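Notebook — Cells — Parts — Log in

February, 7:40 a.m.
By Eleni Kovačević
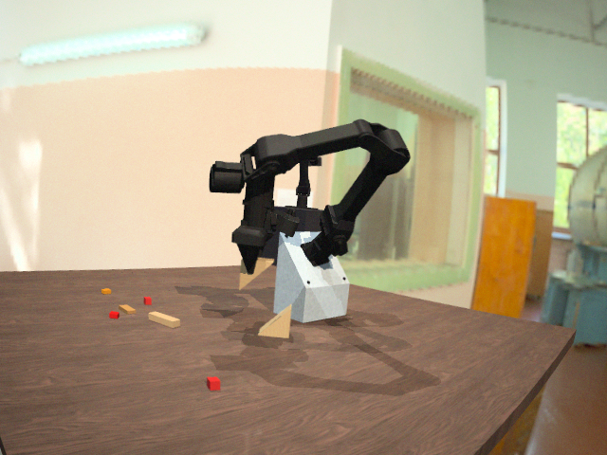 Eleni Kovačević
Cell upkeep, Prutanport

Second go at the Lorden cell setup in the simulator, before I let anyone near the real one. I spent most of yesterday chasing a wrist offset — the tool point was 7 mm off in the config, so every approach came in short and I kept blaming the table height (sorry, table!). Fixed now, old value is kept in the comments.

Start pose is the folded one, elbow high, gripper pointing down and clear of the wood. Please leave it like that when you save. Blocks are on the left, two red cubes grouped with the longer bar and the third red cube on its own in front, and the two tan wedges stay in close by the base. I know Pavlović wants the wedges farther out, but I'd like one clean run first.

Run 124 threw a joint limit warning at the shoulder and I haven't found out why. Going to rerun from 124 to 212 tonight with logging on, step cap at 1000.

Still to do: copy the new offset over to the Belinari controller, check the base bolts on the real arm, and find the torque wrench — who had it last?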